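The Grip

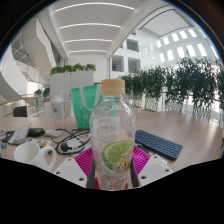 Poleo, 4 February 2018

The fault was called 174 because that was its number in the log, and because Subbarao Sundaram had forbidden the name Yanling Hou gave it first.

Fault 174 went like this. The fingers closed on a bottle, held it beautifully, and then declined to let go. There was no error. The screen said RELEASED in green letters, and the bottle stayed exactly where it was, a hand's width off the table, with everyone looking at it.

"It says it's released," said Zhiqiang Tian, who trusted screens.

"It's released in spirit," said Yanling.

They had been at it since lunch, with the lime drink from the machine downstairs. Distesura wanted the gripper to pour by spring. So far it could pick up, hover and sulk. Yanling tugged at the bottle. The pink pads gave a little, the way a toddler gives a little, and took it back.

Subbarao telephoned Abimbola Garba, who had written the release code and then moved to Prurker for the dental plan.

"Is it holding something now?" she asked.

"A bottle."

"Full?"

"There's a bit in the bottom."

"Then leave it. It thinks it'll spill. I put in a rule that it never lets go of anything unless the thing is safely down."

"It's over a table."

"Does it know about the table?"

Subbarao looked at the table - the cables, the keyboard, the mug, the plants beyond it going quietly about their business. He had to admit that the table had never come up.

"You could introduce them," said Abimbola, and went off to have her teeth looked at.

It took two hours to teach the gripper about the table. At the end of it Zhiqiang pressed the key, the arm lowered the bottle with enormous tenderness, and the fingers opened. Yanling clapped. Subbarao wrote "174 closed" in the log and reached across to shake Zhiqiang's hand.

He reached a little low. The fingers shut around his wrist, gently and completely.

RELEASED, said the screen.

"Try to look like you're safely down," said Yanling, and went to find the phone.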